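Chapter 6
Sorting and Grouping

Start with a handful of blocks on a board. Some share a color, some share a shape, and a few share neither. A child of three will usually begin to move them into groups without being told to, and the groups will often change halfway through. A red block goes with another red block, then one of the two is taken away again and put beside a block of the same shape. The child has not made a mistake. The rule has changed, and the hands have followed it.

This chapter is about rules of that kind. In Chapter 5 we looked at matching, where a child is given one object and asked to find another like it. Sorting asks for more. The child has to choose a property, keep it in mind, and apply it to every object in the set, including the ones that do not fit well.

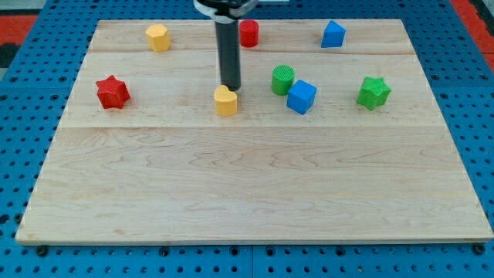 Department of Early Childhood Mathematics, Stitdale College

Look at the stars first. One is red and one is green, so a child who sorts by shape will put them together and a child who sorts by color will keep them apart. The two cylinders, red and green, work the same way. The octagon and the heart are both yellow but have no partner in shape, and the same goes for the blue cube and the blue triangular block. A set like this is useful to a teacher because each rule gives a different result. Sorted by color, the eight blocks fall into red, yellow, green and blue, with two in each group. Sorted by shape, there are two pairs and four blocks left over.

The leftovers deserve attention. Young children often dislike a group with only one thing in it. In the Driltska classroom study, which followed 115 children from September to June, many of them pushed the single blocks together into a group of their own. Asked why, they said these were "the other ones." Ylva Lunde, who led the study, recorded 1,072 separate sorting sessions and found this answer in every age group. We will come back to it in Section 6.3, where we treat "other" as a category with its own rule.

A flat board helps with this work. It gives the child a place to sort and a clear edge where the activity stops. Leave part of the board bare so that groups can be spread out. When blocks are crowded, children tend to group whatever is already close together, and it becomes hard to tell position from choice. Scatter the blocks before each new round.

Say little at the start. "Put the ones together that belong together" is enough, and it leaves the rule open. Naming a property - "find all the red ones" - turns the task into matching with extra steps. Save that wording for children who are stuck.

Before you read on

You should be comfortable with the terms property, set and pair from Chapter 5. You will also need a set of blocks with at least four colors and at least two repeated shapes. Plastic or wood will do.

6.1 Choosing a Property

A property is anything about an object that can be used to compare it with another.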